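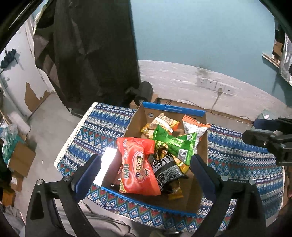 **Do both grippers have to be moving during a recorded demonstration?**
One gripper is enough for most picks. Keep the second one switched on and in your other hand so that both tracks have the same length, and bring it in when a packet needs to be steadied or the box has to be held still.

## 6. Recording a box-picking demonstration

This section covers hand-held teaching with the Dosonton gripper pair. For teaching by remote control from the desk station, see section 7. Complete the pairing steps in section 5 first.

### 6.1 Set up the work area

1. Put an open cardboard box on a table you can reach from both sides. A tablecloth may stay on if it does not slide.
2. Place mixed snack packets in the box. Let them overlap. Do not sort them by size or color.
3. Stand where your elbows clear the table edge.
4. Switch on both grippers and wait for the steady light.

**Note:** Patterned cloth helps the tracking software follow the grippers. On a plain white table, lay down the Urnimholm mat supplied in the kit.

### 6.2 Record the pick

1. Hold the grippers above the box with the fingers open, then press the side button. You will hear 2 short tones.
2. Lower the main gripper into the box at a steady pace.
3. Close the fingers on one packet. Stop squeezing when the packet no longer slips – the fingers do not need to meet.
4. Lift straight up until the packet clears the rim.
5. Put the packet down on the table beside the box and open the fingers fully.
6. Return to the starting position and press the side button again.

Repeat until you have 30 good recordings. Change the order of the packets between recordings, and turn the box a little every few runs.
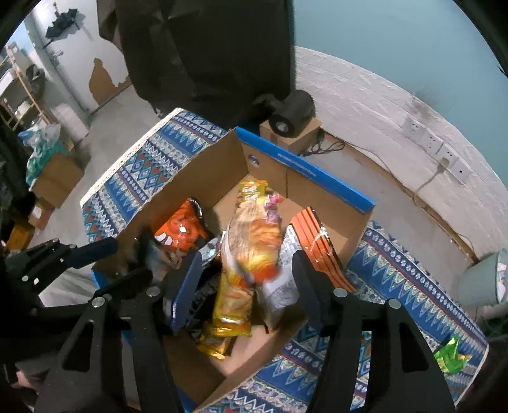

*Figure 6-2. Main gripper at the box, second gripper at the left wall.*

**Caution:** Keep bare fingers away from the linkage arms while the gripper is closing. The slots can pinch.

**Caution:** Do not drag a packet up the inside wall of the box. The robot will copy the drag, and thin film tears easily.

### 6.3 Check and save

1. Open Sarnent on the desk computer and select the newest session.
2. Play each recording at normal speed. Delete any in which a packet was dropped or your hand covered the camera.
3. If the status line shows code 242, the two tracks are out of step. Pair the grippers again and repeat that recording.
4. Type a session name and select **Save**.

A few blurred moments during a fast lift are acceptable. Blur that lasts from start to finish means the hand speed was too high.

Questions about session naming go to Vimala Chowdary at the Malhotra support desk. Have the session name ready, and the gripper serial numbers from the underside of each handle.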